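18/07/2026

Went to the open afternoon at Paleck after all. Marianna Piątek had been on at me since last October about their new self-healing coating, and I ran out of excuses. The pitch goes like this: scratch the polymer, leave it overnight, and the scratch closes up. Fine. I have heard versions of that from Trarano and from Zellorora, and neither would ever hand me a sample to take home.

Marianna's talk was better than I expected, I'll give her that. She had 34 slides and skipped the ones with the logo. The main graph showed recovery after 25 cycles, and then the line stopped.
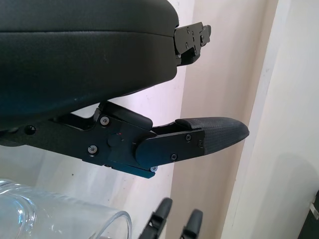

So what happens after cycle 25? Edmund Krawczyk told me over coffee that the coating starts to go cloudy and the healing slows down, and that the later data is "being looked at."

I wrote that down word for word. Edmund ran 187 test strips through the spring and he looked tired of all of them. He thinks the chemistry is sound and the claims are ahead of it - my view too, minus the first half.
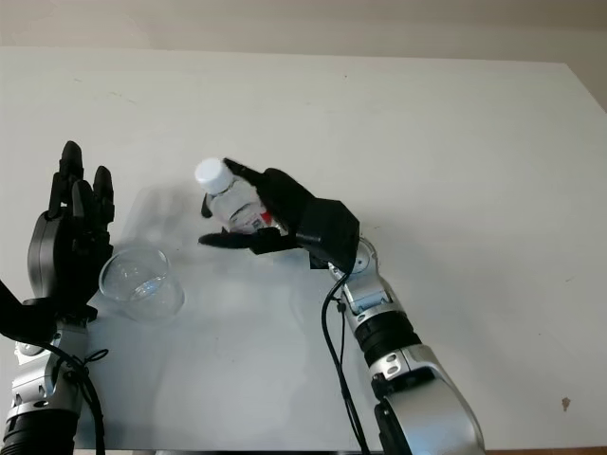

The other thing that bothers me is the temperature. Every test was done at 30 degrees, and I asked Marianna what the stuff does in a garage in winter. She said Rutkowska is going to fund the cold work. Going to. I have been in materials long enough to know what that is worth before the money lands.

I asked for a strip anyway. She promised to mail one. If it comes I'll put a key across it and leave it on the porch - let's see how it does out there.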